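The Club That Plays Uphill

Cliston has 3,000 residents and a soccer field that drops noticeably from the north goal to the south. Visiting teams complain about it. Thomas Rinaldi, now in his fifth season as coach of Cliston Town, has heard all of it and says the slope evens out at halftime. 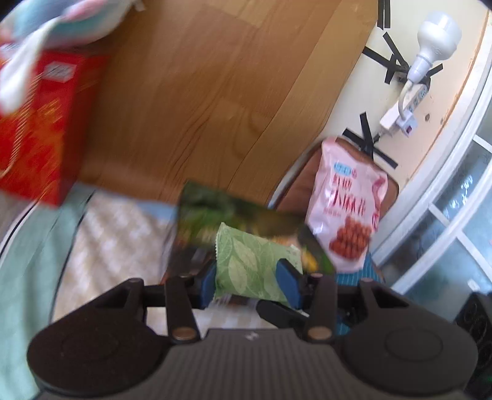 The club was promoted last spring after 40 years in the same regional division. It pays three of its players a small match fee. The rest buy their own boots and share rides to away games, the longest of which is at Zernham, close to 5 hours by road.

Rinaldi played left back for Tudero until his knee gave out. He runs training at 7 p.m., after most of the squad gets off work, and spends much of it on set pieces.

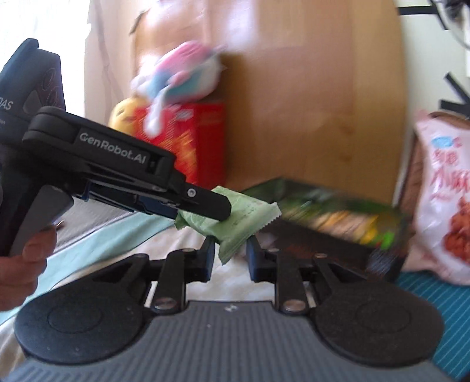
The first month in the new division was hard. Cliston lost at home to Cocco in September, then drew at Zernham with a header from a corner — the same corner they had practiced all summer. Rinaldi wants to stay up and get the drainage fixed behind the south goal. The town has agreed to look at the drainage after the season.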